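**Cords, again**

The May cleanout produced 16 power strips, which is a lot for an office with one toaster. Ottilie Fuchs has been through them all and asks me to pass on the house rules, in the hope that I will also read them.

A strip gets its own spot. It goes back with its cord folded in loose loops and the plug tucked alongside. Winding the cord tightly around the strip is how we lost the good one from the Blackburn room, a veteran of 1995 and much missed by Ottilie.
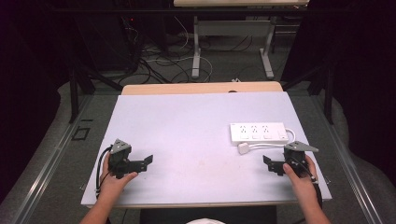
If yours has a switch, turn it off before you unplug. If it has a scorch mark, it goes in the bin marked Birik, which is a long story and came with the bin.

Please also clear the table when you finish. A bare tabletop is a fine thing and we had one for most of a Thursday.

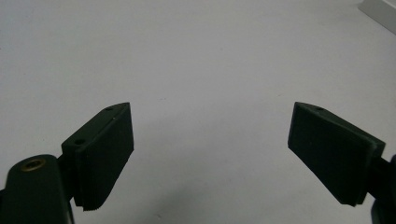

Labels are in the second drawer. Write your room on one and stick it to the underside of the strip. "Mine" is a poor label, and we have five of those already.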